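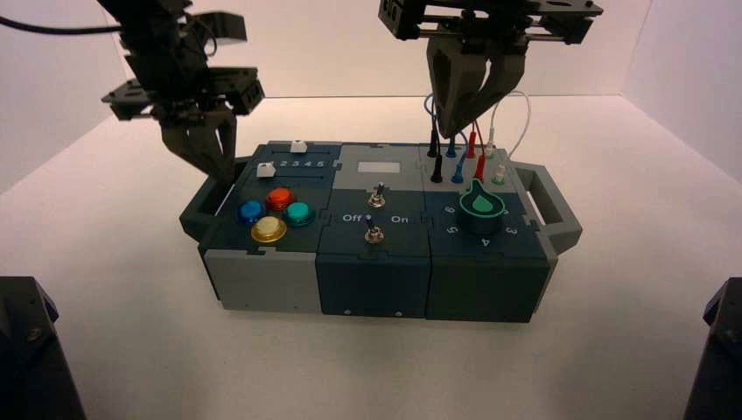
Box with the four push buttons, on the white table

dzene_walker
Went to the Herkel museum Fri 23 July for the carved bone show. Labels say every piece is 30 years old or more. I don't buy it — the cuts on the small seals look fresh to me.

Nastus
Bone stays pale if it's kept out of the light. Did you ask at the desk?

dzene_walker
Asked. Got a leaflet. No carver's name for item 2949, no village, nothing.

brurnalent
Disagree with you both. 2949 was on loan in February and had a full label then.

Nastus
Are you sure that wasn't 3011? They sit in the same case.

brurnalent
Could be. I'll look for my ticket.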